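Clearing and Making Up a Bed Used as a Sorting Surface
Household Guidance, Tralley Residents' Service

This page sets out the procedure for residents who use a bed as a temporary surface while unpacking or sorting a room. It applies to all furnished rooms at Tralley and Jindley. Residents of Mabula should follow the separate notes on shared storage.

Before you begin

Allow 77 minutes for a double bed and the floor beside it. Most of that time goes to the contents of boxes; the bed itself takes very little. Remove pillows and covers and leave the fitted sheet in place. It protects the mattress from dust and from the undersides of cartons.

Step 1. Set the large carton aside

Move the largest carton to the end of the bed away from the headboard and stand it against the wall. Keep its printed side facing out, so that the contents can be read without turning it. A carton marked for medical protective masks, for instance, may now hold something else, and should be relabeled once it has been checked. 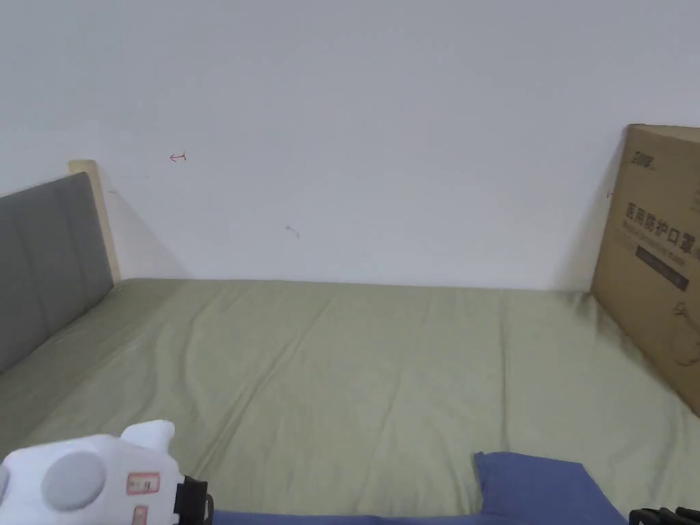
Rangi Ellery writes that a carton should go on the floor from the start, as a full one leaves a dent in a soft mattress that can still be felt at bedtime. The Service accepts this for heavy cartons. Read the gross weight on the side, where one is printed, and ask a second person to help if you are in doubt.

Step 2. Group the small items

Place loose items on the open part of the sheet, in front of the carton. Sort by where each item will be kept:

Papers and folders go to the desk or the document tray.
Tissues go to the bedside table.
Game controllers go with the console or in a drawer.
Cushions stay on the bed until the end and are then placed at the headboard.

Parcels and boxes stacked along the wall should be dealt with last. Plastic bags that are to be kept may be folded and stored together — one bag can hold the rest.
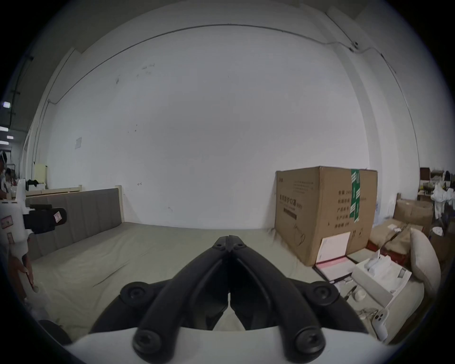 Step 3. Smooth the sheet

When the bed is clear, lift each corner of the mattress in turn and pull the fitted sheet down and under. Work from the headboard toward the foot. Creases that run diagonally usually mean that one corner has ridden up; reseat that corner before smoothing by hand.

Step 4. Wipe down

Brush the upholstered headboard along its seams with a soft, dry brush. Wipe wooden posts with a barely damp cloth. Small marks on a white wall may be tried with a clean eraser — do not use solvent on painted surfaces.

Flattened cardboard may be left at the Laltetti collection point until 8 in the evening.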